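Elleck Parts Sorting Set
README, release 4

What this is

Recordings of a two-armed robot picking up, moving and setting down small round motor parts on a table. The set was put together for training policies that learn from examples, and every episode was driven by a human operator. There are 1059 episodes in this release. Earlier releases are still on the server but should not be mixed with this one, as the joint order changed.

The work was done at the Elleck lab in Mimatville. Eero Lindqvist maintains the set and is the person to write to about errors.

Setup

Both arms are fitted with black two-finger grippers. The table is covered with a light blue tarp and there is a plain curtain behind it. Areas on the tarp are marked in yellow tape. The tape was put down again in December after the old strips started to lift, so positions taken from the older releases will be off by a little.

Parts include stators, small spoked wheels and slotted discs. They are laid out by hand before each episode. Operators were asked to vary the layout and to leave some parts close together, since a policy trained only on well-spaced parts tends to fail when two of them touch.
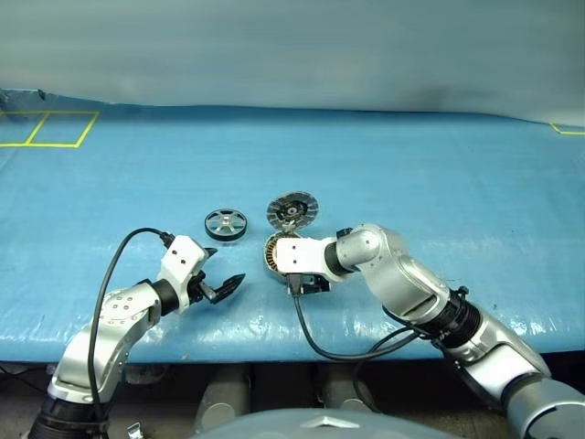
Head view during an episode: stator in the right gripper, left gripper open near the spoked wheel.

What an episode contains

Each episode is one folder. It holds the head video, the joint positions for both arms, the gripper opening for each side, and a short text file with the instruction given to the operator. Instructions are written in everyday English, for example "pick up the stator with the right hand and put it in the marked area". Wording varies on purpose. The longest episodes run to 3000 steps and anything past that was cut into two.

Gripper opening is stored as a value from 0 (closed) to 1 (open). A part held in the fingers will stop the value short of 0, and how far short depends on the part and on how it was gripped. Do not use a fixed threshold to decide whether something is being held.

Labels

Each episode is marked "done", "partial" or "failed". Partial means at least one part ended up where it should and at least one did not. Around 200 episodes are marked failed. We kept them in because drops and missed grasps are useful for training a failure detector, but most people will want to filter them out for plain imitation.

Labels were made by the operator at the end of the episode and checked later by a second person. Where the two disagreed, the second label was used.

Splits

Train and test are split by recording session, so the same table layout should not turn up in both. Please keep the split as it is if you report numbers. The names of the test sessions are in the file called kong_split – Kong is the name of our recording tool and has nothing to do with the parts.

Known problems

The cables on the arms sometimes pass in front of a part. Those steps have not been removed.

Shiny metal can wash out when the room lights are at full. This affects the discs more than the wheels.

In a few sessions the left arm data lags the video slightly. They are listed in the notes folder, and a corrected copy will go into the next release.

Last edited Tue 22 May. Corrections can be sent by mail or added to the issue list, with the episode number and the step where the problem starts.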